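Review: Sestero folding work stool, after one winter of use

I bought the Sestero stool in June, when my old kitchen chair finally became too low for my back. I do small repairs at home in the evening, mostly zips, bag straps and lamp cords, and I sit for two hours or more without getting up. I paid 213 dollars for it, with delivery to Ballarat included. For a stool this is a lot of money, so I want to write carefully what is good and what is not.

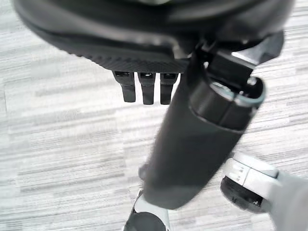 The seat is the best part. It is firm, and the front edge is rounded, so my legs do not go to sleep as they did on the old chair. The cover is a grey cloth which cleans easily with a damp sponge. What I miss is a proper grip for changing the height. There is a lever under the seat, but it is completely smooth, and with a bit of oil on my fingers I cannot hold it. A strip of fine diagonal ribs, like the one along the rim of the black housing in the photo, would solve this in a minute. I have put some cloth tape on mine and now it is all right, only ugly.

Assembly took me 25 minutes. The instructions are drawings only, and drawing 2 shows the leg brace from the back side, so I fitted it the wrong way and had to start again. All the screws were in the bag. The key in the box is made of soft metal and I changed to my own after the second screw.
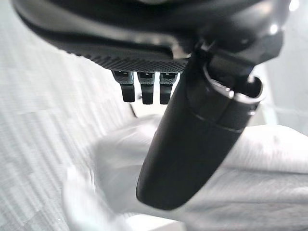
After the brace is in correctly, the stool stands very steady, even on my floor, where the boards are not level. Folding it is less pleasant. You must press both catches at the same time, and one of mine is stiffer than the other. I wrote to Palent, the shop, and they answered politely and offered me a new catch for free. It came in a small envelope and it is equally stiff.

Before this I tried the Amum stool at a neighbour's place. It is lighter and cheaper, but the seat moves a little when you lean to the side, and I did not trust it. The Ivanov one has a back rest, and maybe for office work I would choose that.

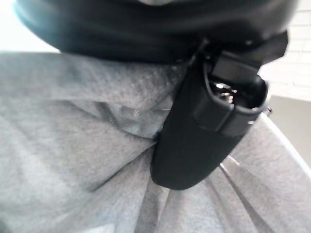
For my kind of work a back rest is in the way, as I turn often to reach the shelf behind me.

The rubber feet left grey marks on the timber in the first week. They came off with warm water and have not returned.

Would I buy it again? Yes, but I would wait for a sale. With 20 dollars off I would not complain about the lever.

Four stars out of five.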